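Fluvcombe gets a longer trail day, and a new bike to try

The mountain bike trails at Fluvcombe will open for the new season in November, with one more descent than last year and a different plan for the uplift. The park has also confirmed that Bradus will bring its new trail bike to the opening Sunday, so that riders can try it before it arrives in the shops.

The new descent is called Ganau. It starts from the same gate as the old red run, but after the first bend it goes left into the trees, where the ground is steeper and stays soft for longer after rain. Dwight Bouchard, who designed the line and did a large part of the digging with a small crew, describes it as a trail for people who already feel at home on the red run and want something with less speed and more turning.

"I did not want another straight trail with big jumps," he said. "We have two of those and people like them. On Ganau you must look ahead, you must choose where to brake, and if you choose badly you will lose your speed for the next three corners."

The trail drops 138 meters from the gate to the stream. There are no gaps that must be jumped, and every wooden feature has a way past it on the ground. Bouchard expects that the middle part, with its roots and off-camber grass, will change a lot during the first weeks of riding. He asks riders to stay on the marked line and not to cut the inside of the corners -- last winter the crew had to rebuild two of them on the red run.

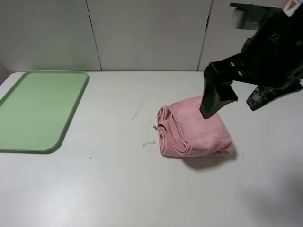
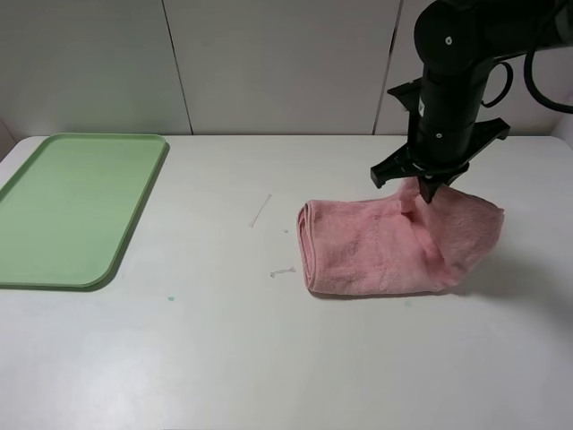
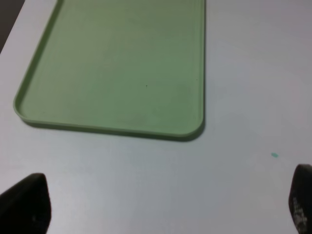
The uplift will run from 9 in the morning, one hour earlier than before. Each session is limited to 60 riders, and places must be booked on the park's website. Last season it was possible to pay at the gate, but this caused long lines on dry weekends, and some people who had driven a long way could not get a place. Riders who prefer to pedal up can still do so at any time without booking. They should use the forest road on the east side, because the old climbing path now crosses the end of Ganau and has been closed.

The Bradus test bikes will be at the lower parking lot from the first uplift until the middle of the afternoon. The company is bringing 16 of them, in four sizes, and a test lasts long enough for two descents if the uplift is running normally. Riders need to bring a helmet, their own pedals and an identity card. Knee pads are not required by the park, but Bradus asks for them on its own bikes.

The new bike replaces a model that was popular here but was often called too short in the front for tall riders. The company has made the frame longer in every size and the seat tube shorter, so a rider between two sizes can choose by the feeling of the bike and does not need to worry so much about saddle height. The rear wheel travel stays the same as on the old model. The cheapest version will cost a little over 4000 dollars, with an aluminum frame and a simple coil fork -- the carbon versions come later, and Bradus has not given the prices yet.

Vandenberghe, the bike shop in the village, will have a mechanic at the parking lot during the day for small repairs. The shop will also set the suspension for riders who bring their own bikes, at no cost, but it cannot take any bigger work such as bearings or wheel building. Anyone who needs a spare derailleur hanger should call the shop before the weekend and say which frame it is for.

If the weather is very wet, Ganau will stay closed on the opening day and only the two jump trails and the lower half of the red run will be used. The park will publish its decision on the website by 6 in the evening on the day before. Booked uplift places will remain valid in that case, and they can be moved once to another date in the season. The test bikes will come in any weather.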